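Ramero Community Health Council
Minutes of the regular meeting, Monday, January 6, 2025
Makhubela Room, 19 members present

The chair opened with warm wishes for the new year and a thank-you to everyone who came out in the cold. The minutes of the last meeting were approved with one correction: the flu clinic was in the gym, and the soup was in the hall.

Flu and shingles shots. The clinic nurse reported that 123 people got a flu shot at our fall sessions, which pleased everybody very much -- there was clapping. Shingles shots were slower. Several members said their neighbors had asked about the cost and gone home without an answer, so the nurse will write a one-page sheet in plain words.

Blood pressure mornings. These go on at the Morkar Street library. One of the cuffs is reading high and will be replaced. It was agreed, after a good long talk that wandered into parking and back again, to spend up to $100 on a new one.

Rides to appointments. We have nine drivers and could use more, especially for early dialysis runs out to Zorberg. Members were asked to mention it kindly to anyone with a free morning. A motion to pay for gas was put off until the next meeting.

Summer health fair. August was preferred over the spring, as the school lot is free then. Hearing tests were asked for again.

Other business. The waiting room needs a second coat rack. Moved, seconded, carried.

The meeting closed with coffee and a very fine lemon cake.
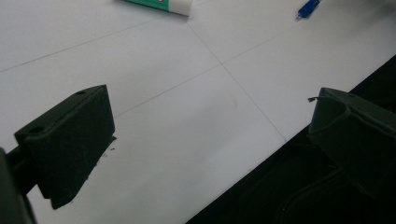
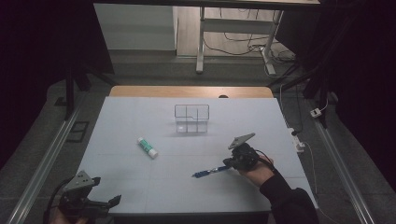
Two views of the white tabletop, with the glue stick.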